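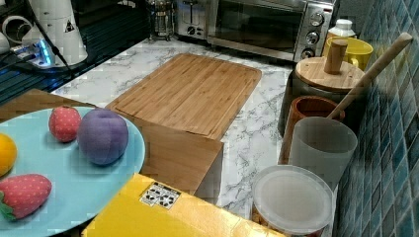
Brunello Sartori wrote back that his first batch got bounced because he had typed the plant number into the lot field, and could the guide please say so before step 1 and not after step 9. Fair. Plant number goes in PLANT. Lot number goes in LOT. They look alike, same length, Vudo does not check one against the other.

5 min read

Section 4. Setting up your ingredient file and sending a first batch

Do section 3 first (account, company details, signing key). If you're still waiting on the signing key you can do steps 1 to 6 and stop.

Have these open before you start:
- your supplier list, current
- a certificate for every ingredient that needs one, as PDF
- the product spec sheet, with percentages
- the buyer's import number, if Onberg is the destination

4.1 Build the ingredient file

1. Log in to Vudo. Go to Files, then Ingredients, then New.
2. Pick the scheme. Most small exporters want Food, General. Meat and gelatin have their own form, see section 6.
3. Enter ingredients one per line. Common name first, then code. Don't paste from a spreadsheet with merged cells, it drops rows and doesn't tell you.
4. Processing aids count. Enzymes, release agents, anti-caking, the alcohol carrier in a flavoring. Put them in even when they're not on the label.
5. For each line pick a source: plant, animal, mineral, microbial, synthetic. "Unknown" is allowed in a draft. It's not allowed in a batch.
6. Save. Status should go to Draft, gray.

Note: the description box holds 300 characters, spaces included. Anything past that is cut on save with no warning. Keep it short, put the rest in the PDF.
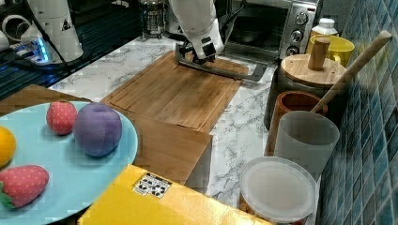
4.2 Attach certificates

7. Open the draft. Lines marked with a red C need a certificate.
8. Click the C, upload, and type the expiration date exactly as printed. Month and day get swapped a lot. If the certificate is from overseas check which way round they write it.
9. Enter the issuing body. Start typing and choose from the list. If yours isn't on the list, stop. A body that isn't listed isn't recognized for this scheme, and typing the name in by hand only gets you a rejection later on. Call your supplier and ask for a recognised equivalent, or switch supplier.
10. Repeat until there are no red Cs.

Caution: a certificate has to be valid on the day of shipment. Valid on the day you upload is not enough. With 53 days or less left Vudo shows amber and lets you carry on. Goods stuck at the Hollis terminal past the date are your problem, the terminal doesn't hold your place in line.

Caution: one certificate, one supplier site. Same company with two plants means two uploads. Most rejections in June were this.

4.3 Link the product

11. Go to Products, New, and fill in PLANT, then LOT. See top of section.
12. Link the ingredient file. Percentages must add up to 100. Water counts.
13. Upload label artwork, front and back. If you use the certification mark, use the file from Downloads. A redrawn logo fails even when it looks the same.
14. Choose destination. For Onberg a second box opens for the import number. Leave out the dashes.

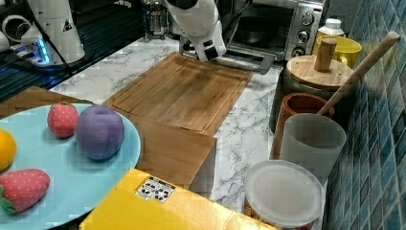 4.4 Send the batch

15. Products, tick the ones you want, Send Batch.
16. Check the fee. It's 860 per batch however many products are in it, so wait and group them if you can. Paid at sending, not refunded if the batch is rejected. Corrections to the same batch are free one time.
17. Sign with your key. The window times out, have the key ready.
18. Write down the batch reference. Email confirmation can be slow and sometimes goes to spam.

Note: maximum 64 products in a batch. More than that, split by plant, not by product type. The Stumness reviewers assign by plant and a mixed batch sits until both desks are free.

4.5 If it comes back

Code 11: certificate expired or wrong site. Replace the PDF, resend.
Code 14: source left at Unknown. Fix the line in the ingredient file, then re-link. Just saving doesnt update the product, you have to re-link.
Code 20: issuing body not recognized. See step 9.
Code 27: PLANT and LOT swapped.
Code 31: cleaning record missing. Only comes up for shared lines. Upload the last full cleaning log, signed, with the name of the product that ran before yours.

Any other code, call the Stumness desk before noon. Afternoons they're on site visits and the phone rings out. Have your batch reference ready, they can't search by company name.

Change of supplier after approval: don't edit the approved file. Copy it, edit the copy, send as new. Editing an approved file suspends every product linked to it, including anything already on the water.

Renewals are in section 5.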